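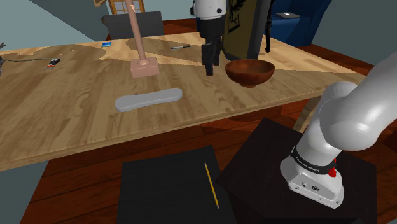
The Wultik open day ran from 10 in the morning until the cookies gave out, and I got there well before the cookies became an issue. Parking is behind the old Follholm building, which has 1953 carved over the door and the plumbing to match. You sign in, you get a sticker with your name on it, and you are pointed up two flights of stairs toward the robots.

I had pictured noise. Possibly sparks. What they have upstairs is a row of desks, a big screen, and a carpet that makes everybody whisper. The robots on show that morning lived entirely inside the computer, along with the table, the floor and the armchair behind the table. I had worn closed-toe shoes for this, as instructed in the email.

Once I got over myself, I liked it a lot. The program they call Dallisow builds a room and puts a robot in it, then litters the table with the sort of stuff you'd find on mine: a bowl, a pair of scissors, a feather duster. The robot has to deal with it. If it makes a mess of things, somebody presses a key and the room goes back to the way it was, a feature I would pay good money for at home.

They let us pick tasks off a printed list. A kid in front of me chose "put the pencil in the bowl" and was told, very kindly, that the pencil was for later. My own turn involved a pink thing with a long handle standing on a block. I called it a plunger. The man beside me was sure it was a mallet. We were both wearing name stickers and neither of us was going to back down.

The thing I hadn't expected was how much time goes into the moment before anything gets touched. The fingers open, the arm comes down over the table, and then you're all leaning toward a screen holding your breath over a bowl that weighs nothing - I caught myself doing it and looked around to see if anyone had noticed. They were all doing it too.
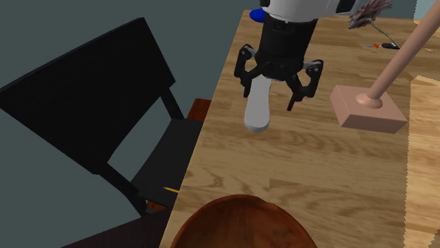 Daichi Mizuno told our group that they run the same job 200 times before lunch, with the objects shuffled each time, and that he has stopped watching any of them past the first few. Asked if the real arm behaves like the one on the screen, he said mostly, and that the "mostly" was his whole job.

The 2 o'clock talk was in the Shimada room, and it was full, so I heard it from the hallway next to the coffee urn. Something about friction. They're doing it again in July and I've already put my name down, this time for the early session.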